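Recording Demonstrations for the Basket Placement Task

This guide describes the procedure used at the Zorndale laboratory to collect demonstrations for the Dultau grasping policy. Operators should complete the arm calibration before they begin.

1. Place the basket near the middle of the table with its long side facing the operator. Confirm that it is empty.

2. Start the recorder and bring the hand to the fruit at low speed. Close the fingers over the top and the thumb from below. Hold for 12 frames before lifting. 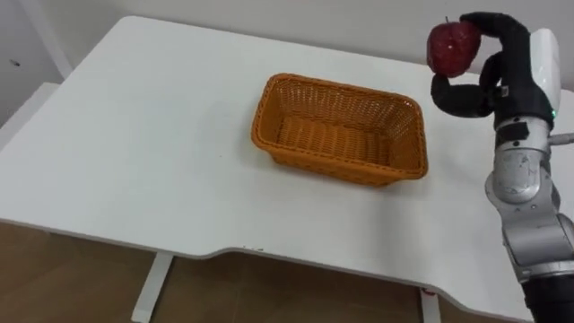
3. Move the fruit over the basket in one continuous motion. Pauses in mid-air are learned by the policy as readily as the motion itself — discard any episode that contains one.

4. Lower the hand until the fruit is inside the rim, then open the thumb first. Return the arm to its rest pose and stop the recorder.

Each object requires 200 accepted episodes. Shift the basket slightly after every 15 episodes, and keep it within reach of the arm at all times.

Episodes in which the fruit slips are stored in a separate folder. In our October trials, a policy trained with these episodes included dropped the fruit more often than one trained without them. They remain useful for the Kaewkla failure detector and should not be deleted.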